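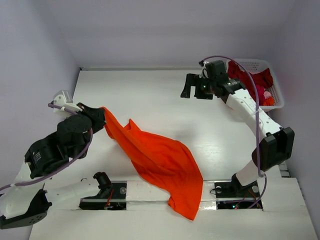 Toon Martens wrote in last week to ask why I bother folding cloths at all, when his go in a drawer in a heap and come out doing the same job. Fair enough, Toon! But I have 77 of them now (I finally counted, on Sunday, with a cup of coffee going cold) and a heap stopped being possible a while ago.

So I've been going through the lot. The orange-red ones are the worst. They're so bright that every crease shows, and if you pick one up by a corner it just pulls into a long skinny rope and the rest stays behind in a rumple. I used to fight that by shaking it out over and over. Now I lay it down, find two corners that are next to each other, and smooth from the middle out with the side of my hand - takes me 10 seconds, maybe less if the cat is elsewhere.

Then in half, in half again, and one last fold into a strip so they can stand up in the drawer like files. I got the drawer dividers from Gririco and they're fine, a little short. The Mertens ones looked nicer but cost twice as much and I couldn't do it.

The napkins are next. Some of those have been in a bag since June and I'm a bit scared to open it. Toon, if you want a few orange ones for your heap, send me your address, I can easily spare six.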